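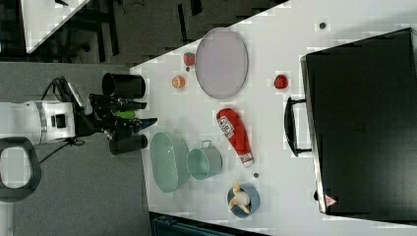

## Summer fruit thread: what are you growing, and what are you eating first?

**ramside_plot9**
OK, it's June and I can't hold it in anymore. The strawberries on my allotment in Ramside are going crazy! I picked before work on Thursday and had them for breakfast, lunch and (don't judge) most of dinner. Who else is drowning in fruit? Peaches, cherries, whatever you've got — tell me everything.

**Silvia Charvát**
So jealous. My peach tree is still sulking. Last year it gave me 2 peaches, both on the side my neighbor can reach. I did get a tray from the Guerra farm stand and they were so good I ate one over the sink before I'd even put my bag down.

**mulchmonday**
Please tell me you're not keeping them in the fridge.

**Silvia Charvát**
> Please tell me you're not keeping them in the fridge.

Counter until they give a little near the stem, then fridge. I'll fight for this!

**mulchmonday**
Counter, then mouth. Cold kills the flavor. Same goes for strawberries, which should be eaten the day you pick them.

**tirura_tom**
Easy to say if you have six plants. I have a whole row at the Tirura gardens and I weighed everything last season because I'm that guy: 2,744 grams in one week. You try eating that by nightfall. Mine go in the fridge unwashed, on a paper towel, lid cracked, and they're still great days later.

**ramside_plot9**
Unwashed is the big one. I used to rinse the whole lot the minute I got home and then wonder why they went fuzzy.

**hedgebottom**
I rinse mine in water with a splash of vinegar, dry them really well, then fridge. Works fine for me, so I don't buy the "never wash" rule. The drying is where people get lazy.

**tirura_tom**
Fair, but that's a lot of drying when you have a bucketful. What variety is everybody growing? Mine came from Fliltgate nursery with the label missing, so all I know is small, dark and very sweet.

**ramside_plot9**
Small ones are the best ones! I'll take a tiny ripe berry over those giant hollow things any day.

**mulchmonday**
Finally something we agree on.

**Silvia Charvát**
Has anybody tried strawberries and peaches together in jam? I have about 374 grams of berries in the freezer and a couple of peaches going soft. Thinking lemon, maybe a bit of basil.

**hedgebottom**
Yes!! Skip the basil the first time, though. Go easy on the sugar too, and leave the peach in chunks so you can still tell what it is.

**mulchmonday**
Keep the basil. Just pull it out before you fill the jars.

**Silvia Charvát**
Going to split it and do half each way. Will report back this weekend if I haven't eaten it off the spoon.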